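Shopping for two hands

So the budget for the Kendstead workshop is finally settled, mostly! I've been putting this off since May, when I figured I'd just buy a pair of hands and be done by lunch. Ha.

My first list had 8 things on it and the total made me close the laptop. The hands were the big one (of course), but I'd also penciled in a real counter, dishes, mats, a lamp, the works. Then I started running everything in simulation first, and the list got a lot shorter.
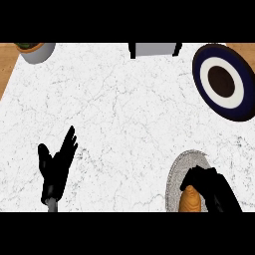
Both hands at the marble counter, right one on the wooden piece, left one free.

Most of my planning happens on that counter now. I was all set to get one Melis hand and add a second next year, but after a couple of weeks with two on screen I really don't want to go back to one. Grimer sells a pair with wrists included, and the wait is 72 days, which I can live with. The Skinthorpe pair ships sooner but the wrists are extra, and by the time you add cables and the mounting plates you've eaten the savings.

I've also set aside $200 for stuff to pick up and put down. Thrift store plates, wooden odds and ends, a few mats with some grip to them. I'm skipping marble, my back can't take it and neither can my floor.

Still need to price a power supply. If you've run two hands off one unit, tell me which one you bought, please!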